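Róisín Quinlan has tested bedding textiles at Rurwood for seven years, most of them spent on shrinkage. Her view is that shoppers read thread count and ignore the figure that matters.

"A sheet sold as 100 per cent cotton can lose length in the first wash and again in the second," she says. "We measure after each one."

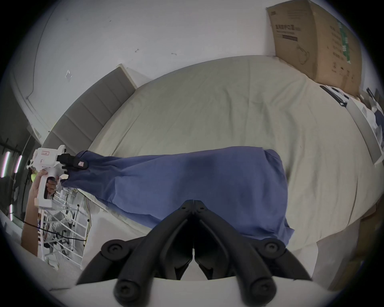
Drying and tension

Line drying is her preference. Tumble heat, she says, tightens the yarn, and elastic suffers first. Rurwood washes its samples at 30 degrees.

"The corner seam carries the load. If the pocket is too shallow, the sheet creeps inwards overnight."
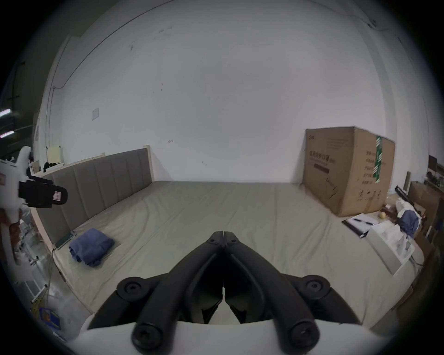 She measures mattress depth at the side, with no topper, and adds an allowance for the tuck. The Tukau range was recut in September after its pockets proved short.

Asked about softeners, she is brief: "They coat the fibre. Use less, or none."
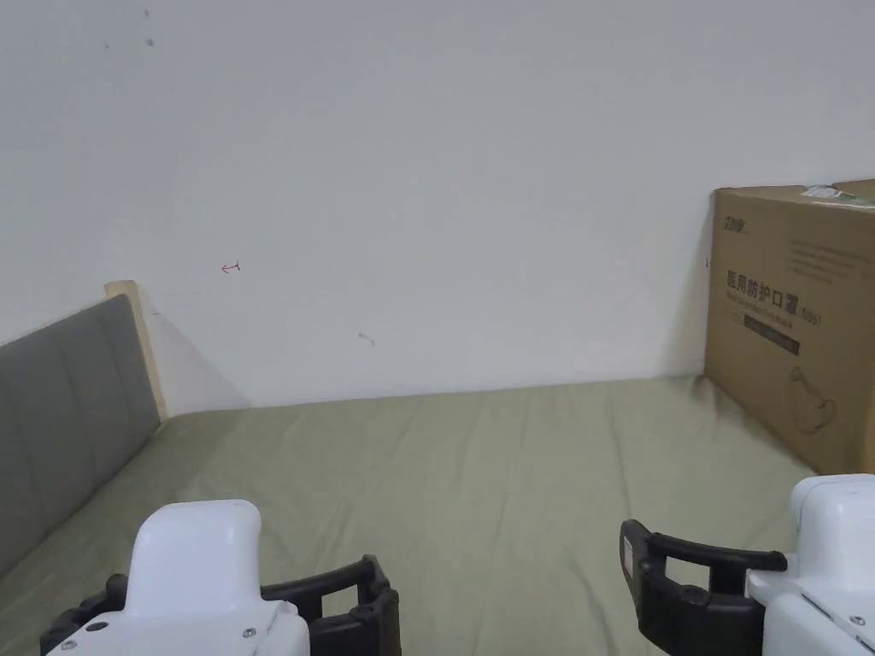
Issue 192

Quinlan's current work compares percale with sateen from the Buckley mill. Percale creases more and wears longer in her abrasion tests. Results for sateen are still being checked.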